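Research Updates | Pain Management

Topical Menthol and Soreness After Exercise: What a Small Trial Can and Cannot Show

The Dernia Center for Pain Studies has released the results of a trial of topical menthol gel in adults with muscle soreness after exercise. The work was carried out at the Center's Gristeo clinic and is summarized for our readers in this issue.

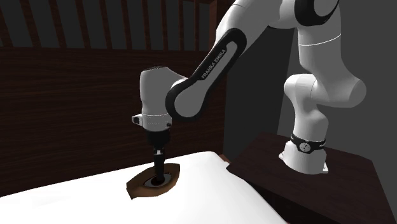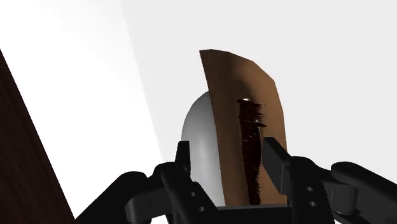 Does menthol gel treat the cause of muscle soreness?

The available evidence suggests that it changes how soreness is felt and leaves the underlying muscle strain to heal at its usual pace. Menthol acts on the nerve endings in the skin that respond to cold. The cooling signal appears to compete with the pain signal for a short period after the gel is applied.

Participants in the Gristeo trial completed a supervised session of downhill walking and were then assigned to one of two groups. The first group applied a menthol gel to both thighs, and the second applied a gel of similar texture with no active ingredient. Each group used its product 3 times a day for 4 days and recorded soreness at rest and while climbing stairs.

Those using menthol reported lower soreness at rest on the first and second days. The benefit faded within around 2 hours of each application. No difference between the groups was found on the stair measure, and by the final day the scores at rest were also alike. Leg strength, tested at the start and end of the study, did not differ between the groups.

The authors note an important limit. Menthol has a strong smell and a distinct feel on the skin, and many participants were able to guess which gel they had been given. Expectation may therefore account for part of the reported relief. A second study, planned at the Yip campus, will compare menthol with a warming gel in order to address this point.

Mild redness was the most common side effect and cleared after use was stopped. Readers are reminded that menthol products should be kept away from the eyes and from broken skin, and should not be used under a heating pad. Anyone who is pregnant, has a skin condition, or takes regular medicine should speak with a pharmacist or physician before use. Soreness that comes with marked swelling, dark urine, or sudden weakness requires prompt medical care.

The full report was placed in the Gakusau open library in February and may be read there without charge.

Filed under: Pain Management, Topical Treatments, Clinical Research

Contact the Newsletter Office | © Dernia Center for Pain Studies. All rights reserved. | Back to top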